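Subject: Re: [bemville-tenants] Wipeable paint for the shared study rooms
From: Marit Midtbø 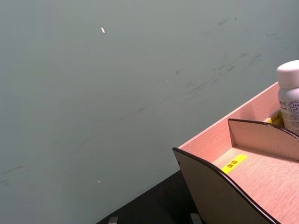 Wall behind the desk, with scuff marks.

Réjean Kennedy wrote:
> Farquharson have quoted 3,677 to do all 8 rooms in their scrubbable
> matt. Their rep says marks come off with a damp cloth and we won't
> need to repaint for years. I'd like a yes or no by Monday so we can
> get the April slot.

I'm a no for now, Réjean, and I'd like to hear what the rep means by "marks". Tea, probably. Pencil, maybe. What we get in those rooms is chair backs and bag buckles, and in my experience a scuff like that either sits on top of the paint or has gone into it, and no cloth helps with the second kind. Rub hard enough at a matt wall and you get a shiny patch, so now you've two things to look at.

I've been through this before. When I lived at Hornine we paid extra for a paint with much the same promises, and by the second winter the stairwell looked as it always had. Josée Ross was there too and may remember it more kindly.

Also, does the 3,677 include filling and sanding? The quote you forwarded says "light preparation", and that could mean anything down to a wave of a duster. Last time Achilleas bought ordinary paint for one room it came to 273 and he did it himself over a weekend. It has held up no worse than the others — go and look.

Could we ask them to do one test wall, leave it till the summer, and then decide? If they won't, I'd take that as an answer.

Mudassar, do you still have the tin lids with the colour codes on?

Marit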